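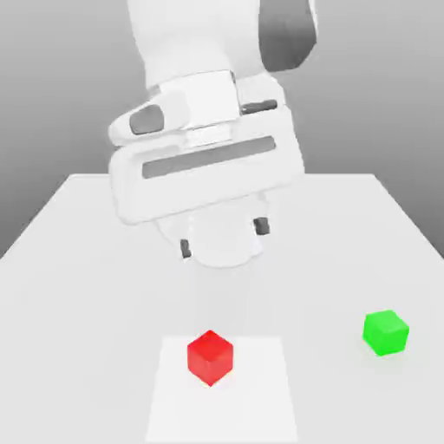

Seite zuletzt geändert: im Juli, 14:20 Uhr

PRESSEMITTEILUNG

Daher startet Sammlung simulierter Greifbeispiele

Pritden. Ein roter Würfel auf einer weißen Matte, ein grüner daneben auf dem Tisch, darüber ein Roboterarm mit geöffnetem Greifer: Mit so einfachen Aufgaben beginnt das Projekt Daher, das die Cudotport GmbH in Pritden jetzt gestartet hat. In der Simulation entstehen Beispiele, an denen das Lernsystem Citetia das Greifen und Ablegen üben soll. 600 Durchläufe sind für die erste Phase geplant, 123 davon liegen bereits vor, und wir freuen uns riesig über diesen Anfang!

Gesteuert wird der Arm von Hand. Neun Kolleginnen und Kollegen wechseln sich am Steuerpult ab, und jede und jeder greift ein wenig anders – der eine fährt steil von oben an, die andere kippt das Handgelenk früh und korrigiert kurz vor dem Würfel noch einmal. Genau diese Vielfalt wünschen wir uns für Citetia. Zu jedem Durchlauf speichern wir Bilder, Gelenkstellungen und den Zustand des Greifers. Auch missglückte Versuche bleiben erhalten und werden eigens gekennzeichnet.

Nach der Sichtung sind 114 Durchläufe für das Training freigegeben, die übrigen neun werden noch einmal geprüft. Im Herbst folgen Aufgaben mit weiteren Formen.

Pressekontakt: Cudotport GmbH, Projektbüro Daher, Pritden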